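Forum: Panels, Boards and Enclosures
Topic: Blue cable bundle across the middle of the back plate, leave it or move it?

flevley_bench
Good evening all. English is not my first language, so please ask if something is not clear. I look after the control cabinets in a pump building, and in September we will add one more relay and a few terminals. The cabinet came wired from the builder. I have no complaint about the work in general, but I would like opinions on the layout before I touch anything.

My question is mostly about the space between the main breaker with its current transformers and the first row of devices. The blue wiring goes straight across there on the open plate, held with black ties, and the power supply sits on the right with its red and yellow wires hanging down.

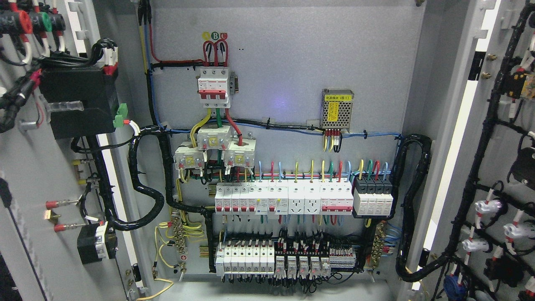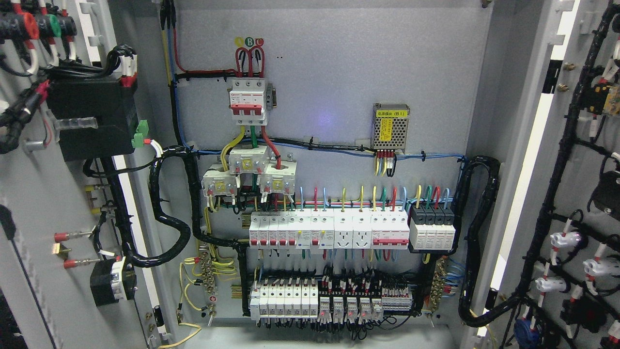

I would like to put a piece of closed duct, 60 mm wide, along this line and lay the blue wires inside. The length I need is 700 mm. My colleague is of the opinion that it is wasted money. What would you do?

Szewczyk
Leave it. The ties are doing their job. If you open that bundle you will disturb thirty other things, and then you own every fault for the next ten years.

diris_or_not
I don't agree with Szewczyk. A bundle on the bare plate is fine until the first person must add a wire. He cuts three ties, puts back one, and after some years it is a bird nest. Duct is cheap. But is there place for 60 mm? The transformers are close to that line. I would measure twice.

flevley_bench
I measured this afternoon. Between the lowest transformer and the wires going up from the breakers I have 75 mm free. So 60 is possible but tight. Maybe a narrower one is more wise.

Drorkaleo
Before the duct, please think about the current transformers. If you must ever exchange the middle one, you need to get your fingers under it. A duct directly below will make you very angry. I did this once in a cabinet of a similar size and I had to take the cover off and half of the wires out, just for one screw.

Also a different matter: how do you number your wires? The white ferrule labels are a good thing, keep the same type for the new relay. I have seen too many cabinets where the additions are written by hand with a pen.

flevley_bench
Thank you, I did not think about the screw. For the labels, I have the same printer, and the next free number in our list is 31. So this part is in order.

Szewczyk
If it is only one relay, why do you need the new duct at all? Put it beside the other five, run the wires where the others run, finished by lunch.

diris_or_not
Because next year it is one more relay, and then one more. You know this very well.

Szewczyk
Then next year he can buy a duct.

flevley_bench
I understand both sides. My plan now: the relay goes beside the others, the bundle stays, and I put fresh ties where I must open it. I will make a drawing with the duct in it for the next bigger shutdown, a narrower one, and I leave room for the hand under the transformers.

One more small question. The wires to the doors, do you support them again near the hinge side, or only on the plate and on the door?

Drorkaleo
Both sides of the hinge, always, with a loop between them long enough that the door opens fully without pulling. Spiral wrap over the loop. Check it with the door open and with the door closed.

diris_or_not
Same here. And not too many wires in one loop, better to make two.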